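Phantom grasp (also called a ghost pick or, in the Harju literature, a grain grab) is a fault in robotic manipulation in which a gripper closes on a spot where there is no object to hold. The arm then lifts, travels and releases as though it were carrying something. The term is used mainly for two-finger grippers guided by a camera close to the fingers, and it is among the most closely studied failures in tabletop picking.

Background

The fault was known informally for years before it had a settled name. Operators at the Dindcombe sorting line called it "pinching air" and treated it as a nuisance. The first careful account came from Zuleica Pacheco and Lurdes Seixas, who were working on the Didano picker, a tabletop system meant for small parts. Their report described a wonderfully stubborn problem: the picker performed well on plain gray mats and then, moved to wooden benches, began reaching for knots, scratches and bits of lint with complete confidence.

Pacheco and Seixas logged 113 phantom grasps in a run of 4,000 attempts. Most were harmless, ending with the fingers shut and the arm moving to the drop point with nothing in it. In 2 cases the fingertips were driven into the bench hard enough to bend a linkage, and it was these that turned a curiosity into a safety question.

Causes

Several causes are recognized, and they often act together.

Surface texture is the best known. Strong wood grain produces long curved lines and changes in tone that a vision model can mistake for the outline of a thin object. Shadows from the fingers themselves add to the trouble, and they move with the hand, so a false edge may appear only in the last moments of an approach.

Small debris is the second. A crumb or fiber is a real thing on the table, and a detector that flags it is in a sense doing its job. The failure lies in scale: with no reliable sense of size, the system may plan a full grasp for something far too small to hold. Kerttu Kinnunen has argued that these cases deserve a separate name – she prefers "crumb grasp" – and the distinction is now common in Finnish work on the subject.

A third cause is training data. Demonstrations recorded with hand-held grippers nearly always end in a successful pick, so a model learned from them has seen very few examples of a hand that approaches, finds nothing worth taking and backs away. The Curkau workshop made this its central theme, and the idea has held up remarkably well.

Detection

The simplest check is finger width. If the fingers close all the way, nothing is between them, and the controller can stop the cycle before the arm lifts. This works for blocks and bottles but poorly for paper, wire or cloth, where a good grasp and an empty one can look almost the same to the width sensor.
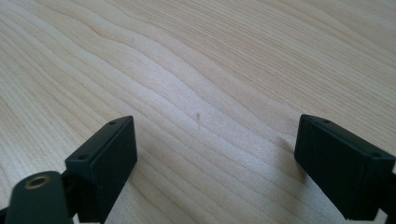
Checking before the fingers close is harder and a good deal more interesting. Anneli Keskinen's method compares two views taken at slightly different heights. A raised object shifts against the table between the views, while a stain or a grain line stays fixed to the surface. A crumb shifts so little that it usually falls below the threshold, and the system leaves it alone. Keskinen tested the method on bare wood with the lamp moved between trials, a condition that had defeated earlier detectors.

Prevention

The cheapest remedy is a matte, even-colored mat, and many workshops need nothing more. Wiping the surface between runs also helps. Where wood has to stay, the Harju group recommends adding deliberate "empty" demonstrations to the training set, in which the gripper is brought down over bare table and withdrawn open. Heikki Ahonen's trial used 500 of them, and phantom grasps dropped sharply with no loss of speed on real picks – a lovely result for so little extra work.

Safety

An empty gripper is seldom dangerous in itself. The risk comes from what follows. A system that believes it is holding a part may report a bin as filled or press down at the drop point to seat a part that is missing. It may also retry the same spot again and again, and a person who leans in to see why can be struck by the next attempt. Common practice is to limit downward force, to allow a single retry, and to require a manual reset after the second failure.

See also: False positive; Grasp planning; Slip detection; Surface contact fault

Contact the editors | Page last revised 17/05/2024 | © Contributors | Back to top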